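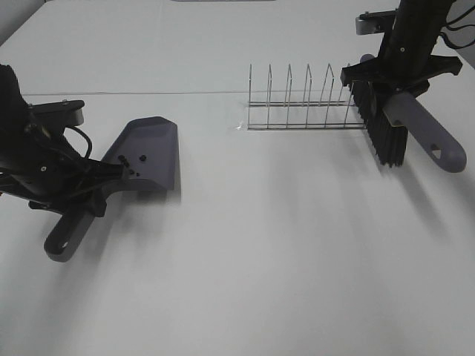 A dustpan, a brush and a white table

I have finally become a dustpan person, and I'm a little giddy about it! For years I went at crumbs with a damp sponge (smearing them, mostly) or hauled the vacuum out of the hall closet for two flakes of pastry. Then in September I decided the work table was getting its own dustpan and hand brush, kept within reach, and I have swept that thing every evening since.

Gray plastic for the pan. I looked at a very pretty enamel one from Belmonte, but plastic is light and it doesn't clang when I drop it, and I drop it a lot. You want a wide front lip and proper side walls so the pile stays put on the walk to the trash.

White tabletops show everything, by the way. Toast crumbs, pencil shavings, cat hair, all of it. I used to hate that and now I kind of love it, because you can see exactly where you've been with the brush. The one tricky spot is the seam where two panels meet. Brush along it first, then across, with short strokes, and the fine stuff comes right up.

And then there's the little wire rack! It's low, with a row of pointed loops, the kind of thing you'd dry dishes on. Mine stays on the table and holds saucers, envelopes, whatever needs to stand up. Lift it before you sweep. I skipped that for ages and there was a whole bakery under there.

The brush gets a wash in warm soapy water when the bristles start looking sad, then it dries overnight, bristles down. Next I want to try the same setup by the back door, where the sand comes in. Probably a bigger brush for that one.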